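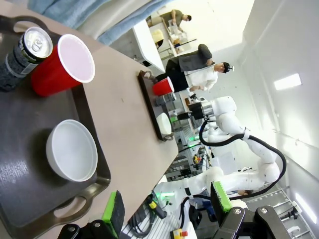
Tray setting with the Rakari kit – can, red cup, white bowl, green pads on the fingers

mossyporch
2019-10-04
Well, I finally talked myself into the Rakari kit after reading all 10 pages of this thread (thank you, everyone!). The green pads are lovely and soft, and I'm fond of them already. Is the Galanis wrist cable worth the extra money?

Drindau
I'd skip it, friend. Mine has the stock cable and it's been fine since April. Put the money toward spare pads – I'm on my third set.

tinkerbell_oh
Have to disagree there, with love. My stock cable snagged 3 times in one evening of bowls, and the Galanis one has behaved beautifully.

Drindau
Did you leave enough slack at the elbow? The manual is stingy on that.

mossyporch
Oh dear, now I'm torn. Does the Undo button bring the arm back if it snags?

tinkerbell_oh
Only one step, and slowly.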